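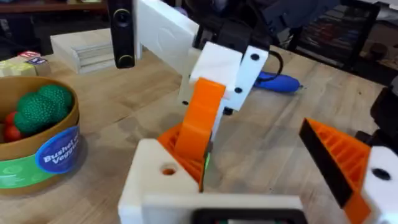

About Cindton Fruit Storage

Cindton Fruit Storage stores apples and pears under contract for growers in and near Brulldale. We do not own orchards, and we do not buy or sell fruit. Fruit stays the property of the grower from the time it is received until it is released, and all grade and price decisions are made by the grower or the grower's packer.

What we do

Fruit arrives in field bins, by flatbed or covered trailer. Each load is weighed and assigned a lot number at the receiving dock. A sample is pulled from each lot and tested for firmness, soluble solids and starch. Results are sent to the grower the same evening, together with our storage recommendation for that lot. The grower can accept the recommendation or give written instructions of their own.

After sampling, bins go to one of two kinds of storage.

Regular cold storage is used for fruit that will be packed or sold within a few weeks of harvest. Temperature and humidity are controlled and the air is ordinary air. Rooms can be opened daily.

Controlled atmosphere storage is used for fruit held into late winter or spring. Once the room is loaded it is sealed, and the oxygen level is brought down with nitrogen. Carbon dioxide is removed by a lime scrubber. A sealed room is not opened for partial withdrawals. Growers who expect to ship from a lot in stages should say so at booking, so the lot can be split across rooms.

The site

The main building is on the Correa road, on the east side of Brulldale. It holds 3 controlled atmosphere rooms, a regular cold room, a covered dock and the sample lab. The largest room takes 246 bins at full stack. The smaller rooms are normally reserved for pears and for varieties that do not tolerate low oxygen.

Refrigeration is by ammonia, with the machine room in a separate block behind the dock. Defrost is by water on the older coils and hot gas on the newer ones. Standby power will carry the fans, controls and one compressor. It will not carry a full pull-down, and for that reason we do not load warm fruit when a grid outage has been announced.
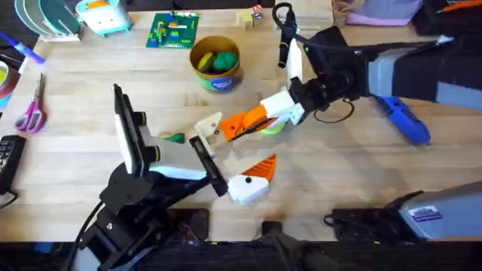
Two robot arms meeting over a wooden tabletop.

Monitoring and records

Room conditions are logged by a Dadik controller. Oxygen and carbon dioxide are also read by hand each morning with a portable analyzer, and the two sets of readings are compared. If they disagree by more than the tolerance in the storage agreement, the hand reading is used and the fixed sensor is recalibrated before the next reading.

Growers can ask for the log of any room holding their fruit. Logs are supplied as a spreadsheet. We keep them for the full storage season and through the following harvest, after which the daily averages are kept and the raw readings are deleted.

Fruit in sealed rooms is checked through the sample port in the door. Sample bags are placed near the port at loading, one set per lot. They are checked for firmness, scald and internal browning. Fruit near the port can be slightly colder than fruit at the center of the stack, and reports note this where it affects the reading.

Who we work for

We currently hold fruit for 14 growers. Together they farm a little over 300 acres of bearing trees, most of it on slopes north of the river. Several also run farm stands and use the regular cold room to carry stock between picking and sale. There is no minimum acreage. There is a minimum lot size for the controlled atmosphere rooms, stated in the current rate sheet.

Organic lots are accepted in the regular cold room and, by prior booking, in one controlled atmosphere room. They are received ahead of conventional lots on the day, and bins must be tagged before they reach the dock. Bins that arrive without tags are held outside the room until the grower has been reached.

We do not apply postharvest drenches. Growers who want a lot treated should arrange it before delivery and list the material and rate on the load ticket.

People

Lucero Llanos is the site manager and the main contact for bookings, room assignments and storage agreements. She was previously a refrigeration technician and still does the seasonal leak tests on the room doors and seals. The dock and lab are staffed full time during harvest and part time for the rest of the year.

Booking and hours

Booking for the coming harvest opens in April. Returning growers have first call on the space they used the previous season until the end of May, and remaining space is then assigned in the order requests are received. A request should state variety, expected bin count, expected pick window and intended release month.

During harvest the dock receives from 7 a.m. to 6 p.m. Trucks arriving after 6 p.m. are unloaded the next morning unless a later time has been agreed with the office. Outside harvest, deliveries and releases are by appointment.

Rate sheets, load tickets and the storage agreement are available from the office on request.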